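Speaker notes - "A Slow Week Around Prastusmont"
Travel evening, 6/7/22

Start with the map up. Give people a moment to find Prastusmont on the north side of the bay, then the ferry line down to Drotormont. Most of them will have heard of Drotormont because of the beach. Ask for a show of hands on Prastusmont - I'm betting on very few!

Opening: I went for two nights and stayed six. It's a hill town with 915 residents, one main street, and a harbor at the bottom that smells of diesel and grilled fish in the best possible way. The ridge behind it keeps the wind off, so the lemon terraces come almost down to the water. In February the whole upper road is in blossom and you can smell it from the bus.

Getting there. The bus from the airport takes the coast road and costs very little. Sit on the left. The driver stops wherever you wave, and he'll stop for bread too, so don't plan a tight ferry connection. If you rent a car, fill up before the turnoff. The only gas pump in town closes for lunch and lunch is long.

Where to stay. Two choices worth talking about. The Hegazy guesthouse is up at the top of the steps, 309 of them from the harbor (yes, I counted, twice, because the sign at the bottom says 300 and I was feeling argumentative). Rooms are plain and very clean, and breakfast comes with their own marmalade. Ask for the back rooms if you like to sleep, the front ones if you like church bells. Down by the water there are a few rental apartments, good for families, with small kitchens and room to spread your things out.

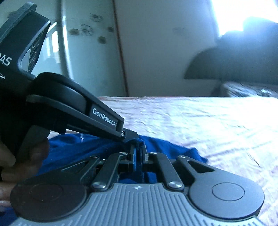
Packing goes quickly, so don't linger. Good shoes with grip for the steps, one warm layer for the evenings, a swimsuit even in the cool months. Leave the wheeled suitcase at home. I dragged mine up to the guesthouse and I could hear shutters opening all the way.

The Skoltix walk. Slow down for this part, it's my favorite! Skoltix is the old lookout at the end of the ridge, and the path to it starts behind the bakery. Allow a whole morning. The first stretch is shady and easy, then you come out onto bare yellow rock with the sea on both sides, and I just stood there grinning like a fool. Bring water, there's none up there. The last bit is steep and a little crumbly, and it's perfectly fine to stop at the stone bench and call it done.

Food. Chickpea stew, sardines, that marmalade on everything. The fish place by the slip has 26 seats and takes no bookings, so go early or go late. If they have the squid, get the squid.

Day trip to Drotormont. Mention it fairly - the beach really is lovely, and the morning boat gets you there before the crowds do. The covered market is two streets back from the front. Check the time of the last boat home before you get off.

Leave ten minutes for questions. Somebody will ask about the swimming: the water by the harbor wall is deep right away, and the little cove past the boatyard is better for kids. Bus timetables are on the table by the door.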